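Rukport wireless mouse, beige-pink - three months on my desk

I bought the Rukport in August after my old Dilden started double clicking on its own.

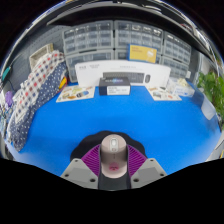
I do data entry for a small freight office, so the mouse is in my hand most of the day. I wanted something light and rounded, in a color I could find on a dark desk mat.

Shape first. The back is domed and fills the palm without pushing the wrist up. I have medium hands and it fits. My coworker Jerome Sison has large hands and said his ring finger dragged on the desk after an hour. If you grip with your fingertips you may find it too round.

The main buttons are quiet. They have a short travel and so far no misclicks. Scrolling is smooth but the steps are soft, and in a long spreadsheet I often go a row or two past where I wanted. With a sheet of 200 rows that gets annoying. There is no side button, so if you use back and forward a lot in a browser, look at the Kurudik instead.

Connection has been fine. I use the USB receiver, and it wakes up after one click. It lost the signal once, when I had the receiver plugged in behind a metal cabinet. A short extension cable fixed it.

Battery: one AA, not included. Mine lasted until last week with the switch left on overnight most of the time.

The light finish shows dirt. Ink and coffee come off with a damp cloth, but the seam along the sides needs a toothpick.

Shazia Rizvi in our office bought the keyboard and mouse set from Qureshi and paid less for both than I did for this one. Her keyboard is good, but her mouse is flatter and I didn't like it.

I would buy the Rukport again for office work. I would not get it for games.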